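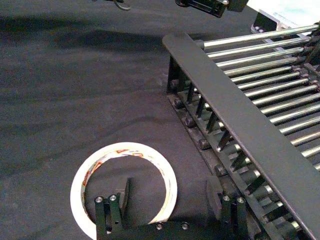 Fig. 2. White tape and metal rack on the dark gray cloth.

SECTION 2: LAYING THE CLOTH AND PLACING THE RACK

Read this section through once before you start. The leaflet in the Redelden rack carton says the rack is "ready to use in moments." Allow 40 minutes the first time.

What you need

Dark cloth, large enough to go under the rack and everything you plan to keep beside it
One roll of white tape
The metal rack
A tape measure
Scissors
A soft pencil

Note: Jelley sells a "surface preparation kit" for benches like this one. We bought it. It contains a cloth, a smaller cloth and a card explaining the difference. Any plain dark fabric with some weight to it will do the same job.

2.1 Lay the cloth

1. Wipe the tabletop and let it dry.

2. Spread the cloth and smooth it outward from the middle with flat hands. Pull gently at the corners.

3. Stop when the big folds are out. Small wrinkles and shallow ridges will stay, whatever the packaging says about "lie-flat" fabric. They do no harm under a rack, but a fold thick enough to pinch between two fingers will make it rock.

4. Check the cloth from the side with a lamp on. Shadows make a flat cloth look creased and a creased one look flat, so run your palm over any dark band before you start tugging at it.

CAUTION: Do not iron the cloth on the table. One reader wrote to tell us this works well. Her second letter was about the table.

2.2 Mark the position with tape

5. Set the rack down roughly where you want it. Reach for it from where you normally sit or stand. If you have to lean, move it now.

6. Lay the tape roll flat on the cloth beside the base of the rack. On its edge it will roll away.

7. Cut short strips, each as long as your thumb, and put one at each corner of the rack's base. White shows up well on charcoal or black cloth. It is hard to see on anything pale, and for pale cloth you should buy a different color.

8. Press each strip down at the ends only.

9. Lift the rack off and look at the marks. If the shape they make is plainly crooked to the table edge, correct the strips and try again. Do not correct by eye with the rack in place. Everyone believes they can.

Note: The print on the core of a tape roll may promise clean removal. Test a strip on a corner of the cloth overnight before you trust it. Dursun's help page answers the residue question with 3,525 words, and the useful part is the line telling you to test a corner.

2.3 Place the rack

10. Lower the rack straight down inside the tape marks. Dragging it will bunch the fabric under the base and you will be back at step 2.

11. Press lightly on each corner in turn. If it rocks, lift it, smooth the cloth and lower it again. Repeat before you reach for the leveling pads (part 601, sold separately). Most rocking comes from the cloth, and pads on top of a wrinkle give you a taller wrinkle.

12. Load the lowest part of the rack first, and put the heavier items there. Leave it for an hour, then check it against the tape.

CAUTION: The stated load limit assumes a hard, level surface. A rack standing on cloth is on neither. We keep well under the limit and suggest you do the same.

2.4 Keeping it in place

Leave the strips down for the first week. If the rack has drifted off its marks in that time, the cloth is sliding on the table, and the cure is a grippy liner underneath. More tape on top will hold for a day or two and then lift, bringing lint with it.

When you take the strips up, peel them back low and slow, close to the fabric. Fuzz on the sticky side is normal. If threads come away, stop and leave the rest where it is.

Keep the tape roll near the rack but out of the sun, which can turn the adhesive gummy. Fold over the loose end before you put it away. The Rornthorpe dispenser is meant to make this unnecessary. Ours has been in a drawer since February.

2.5 If something is wrong

Rack rocks on one corner: fold under the base. Repeat steps 10 and 11.
Tape will not stick: lint or dust on the cloth. Brush it and use a fresh strip.
Cloth creeps toward you: table too smooth. Add a liner.
Rack no longer fits its marks: the cloth has been pulled. Remove the strips and start from step 5.

Corrections to this section go to Catherine MacBrayne. Please say which step you were on and whether you did the one before it.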